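Guía de puesta en marcha del termostato Renero
Sección 3. Emparejar el termostato con la caldera y programar la semana

Actualizado el 2021-01-23

Si vienes de la sección anterior, ya tienes la base atornillada a la pared y el receptor conectado a la caldera. Si no, vuelve atrás, que aquí doy por hecho que los cables están en su sitio y que has dado otra vez la luz en el cuadro. Yo me salté ese paso la primera vez y estuve un buen rato pulsando botones de un aparato apagado.

Necesitas el termostato con las pilas puestas, el receptor Baird (la cajita que va junto a la caldera) y, si quieres usar la aplicación, un móvil conectado al wifi de casa.

3.1 Emparejar

1. Mantén pulsado el botón del receptor hasta que la luz verde parpadee deprisa. A mí me cuesta acertar con la presión, es un botón durillo.
2. En el termostato, entra en Menú y baja hasta Enlace.
3. Pulsa la rueda una vez y espera. La pantalla muestra una antena y luego la palabra OK.
4. Comprueba que la luz del receptor se queda fija.

Nota: tienes 30 segundos entre el paso 1 y el 3. Si se te pasa el tiempo, vuelve a empezar sin más, no se estropea nada.

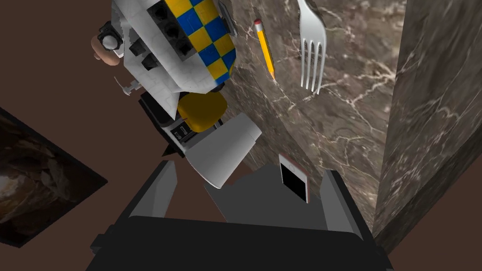
Si después de varios intentos la luz sigue parpadeando, acerca el termostato al receptor, empareja allí mismo y luego llévalo a su base. En mi casa hay un tabique bastante gordo por medio y fue la única manera — una vez enlazados, ya no han vuelto a perderse.

3.2 La aplicación Gredik (opcional)

Te lo digo ya: el termostato funciona perfectamente sin ella. Pero cambiar los horarios desde el sofá es comodísimo, así que yo la instalaría.

5. Abre la aplicación y elige Añadir equipo.
6. Escribe el código que viene en la pegatina trasera del termostato. Apúntatelo antes de encajarlo en la base, por favor.
7. Selecciona tu red wifi de 2,4 GHz. La de 5 no la ve.
8. Pon nombre a la zona. Yo puse "salón" y me quedé tan ancha.

Precaución: no desenchufes el receptor mientras la barra de actualización esté en marcha. Tarda lo suyo, ten paciencia.

3.3 Dónde mide la temperatura

Parece una tontería y es donde más se falla. El sensor está dentro del propio termostato, o sea que mide el aire que tiene justo alrededor. Lejos del radiador, lejos de la ventana, sin sol directo y nunca detrás de una cortina.
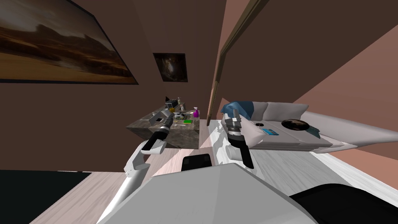 Una pared interior a la altura del pecho suele ir bien. Si ya lo has fijado en mal sitio y no quieres más agujeros, entra en Ajustes, Corrección, y resta o suma medio grado hasta que coincida con un termómetro normal y corriente que tengas al lado.

3.4 Programar la semana

9. Entra en Menú, Programa, y elige Laborables.
10. Gira la rueda hasta la hora de levantarte y púlsala. Ahora marca los grados.
11. Repite con la hora de salir de casa, la de volver y la de acostarte.
12. Haz lo mismo con Fin de semana.
13. Guarda manteniendo pulsada la rueda. ¡Si sales con la flecha, lo pierdes todo!

Yo tengo 20 por la tarde y 17 por la noche, y en enero añado un tramo cortito antes del desayuno.
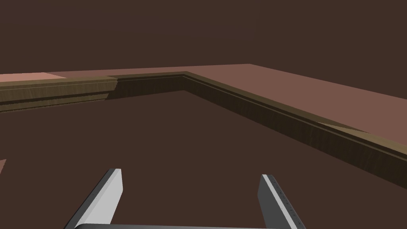 Para saltarte el programa un rato, gira la rueda desde la pantalla principal. Aparece una manita y la temperatura nueva aguanta hasta el siguiente tramo. Para quitarla antes, pulsa dos veces.

3.5 Si sale un error

E69: pilas bajas. Cámbialas las dos a la vez; el programa se conserva.
E111: ha perdido el receptor. Repite el apartado 3.1.
Pantalla en blanco: saca las pilas, cuenta hasta diez y vuelve a ponerlas.

Precaución: si el receptor hace clic sin parar, apágalo en el cuadro y llama al instalador. No abras la tapa de la caldera. El kit de limpieza Brarnow es para los radiadores y se explica en la sección 4.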